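Lerholm Countertop Arm Kit

Varidgate Workshop / Kits / Arms

Part no. LH-112
In stock: kits with black brackets
Page last updated 10/07/2023

The Lerholm is a small servo arm you build yourself, on a kitchen counter or a shared bench, with hand tools and a couple of long evenings. It hangs from above and reaches down into its work, so the whole surface underneath stays free for whatever you want it to pick up. We've been running ours in the workshop for months now and we still stop what we're doing to watch it go for things!

The kit started as Negin Akbari's home project. She wanted an arm that could tidy the mess beside her sink, and every desktop model she tried took up the very space she was trying to clear. Turning the thing upside down solved that and caused a whole new set of problems (cables that drooped into the work, a shoulder joint that sagged as soon as the power went off), and most of what makes the current kit nice to live with came out of sorting those.

What you get

Shoulder, elbow and wrist brackets, matte black, pre-drilled
Servos, already numbered and tested
Gripper block with status light and gray finger pads
Coiled gripper cable
Ribbon cable and main cable bundle, with ties
Controller board and power supply
Printed build guide, 112 pages
Bag of spare screws, because you will drop some

You supply the frame. Any stiff upright that bolts down will do, and the guide has drawings for two that we like.

Building it

Plan on 12 hours from opening the box to the first pick. The brackets go together quickly. The wiring is where people slow down, and it's worth slowing down: tie the main bundle along the upper section before you fit the wrist, and leave the coil off until the very end. Higinio Maldonado built his with the coil already plugged in and had to take half the arm apart to free it. He has asked us to put that in the guide, and we did, on page 31.

Check the direction of every servo before you tighten its horn. The test program moves one joint at a time, slowly, and waits for you to press a key before moving on to the next.

The coiled cable was the best change we made in the second version. It runs from the upper part of the arm down to the side of the gripper, and it gives and takes up slack by itself as the wrist turns. With the old straight cable we had to leave a big loose hoop, and sooner or later the hoop caught on something.
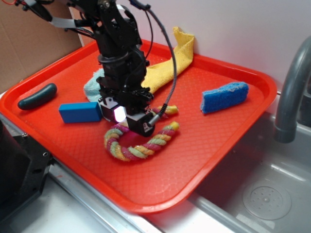 Gripping soft things was the part we worried about most. A hard block is easy: the fingers close, the current goes up, you stop. Rope and cloth squash and slide and fold over on themselves, and the arm has to decide it's holding something when there's hardly any push back. The controller reads the load on the gripper servo and compares it with a short history, and you can set how fussy it is with a single number in the settings file. Start at 5 and work down. For a twisted cotton dog toy we like a lower setting than for a sponge, and a terry towel is somewhere in between, depending how bunched up it is.

A tray with a raised rim helps a lot while you're tuning. Things that get nudged stay within reach, and you can put a fresh mix of stuff in without moving the arm. A textured bottom is good too — smooth trays let light objects skate away from the fingers. Elaheh Ghasemi teaches her arm with a bright tray and says the camera software has a much easier time finding edges against it. The camera isn't part of the kit, by the way. Any USB one that you can fix firmly in place will work.

If you set up next to a sink, as plenty of people do, keep the controller and power supply well away from the faucet and plug into a protected outlet. The arm is not waterproof and neither is the gripper.

Software

Everything runs on Jurnano, our small control program. It's free, it runs on an old laptop, and the arm files are plain text you can read and change. You can move the arm by hand and record positions, or drive it with a game controller, or write your own routines in Python. The Pană add-on does simple object finding and is also free, though you'll want a newer computer for it.

Erlinda Cruzado has shared a sorting routine that puts hard things on one side and soft things on the other. It's slow and it gets fooled by foam, but it's a great place to start poking around.

From builders

"Second arm I've made and by far the easier one. The bracket holes lined up first time. I'd like a longer ribbon cable." — Nigel Hebden

We agree about the ribbon cable. A longer one comes in every kit shipped from November on, and if yours is older, write to us and we'll mail you one.

Good to know

Mounting: overhead or angled, fixed to a frame
Tools needed: hex keys, small Phillips screwdriver, side cutters
Soldering: none
Skill level: fine for a first arm if you've built anything with servos before
Spare parts: every bracket, cable and finger pad is sold singly
Forum thread: 3188, "Lerholm builds and questions"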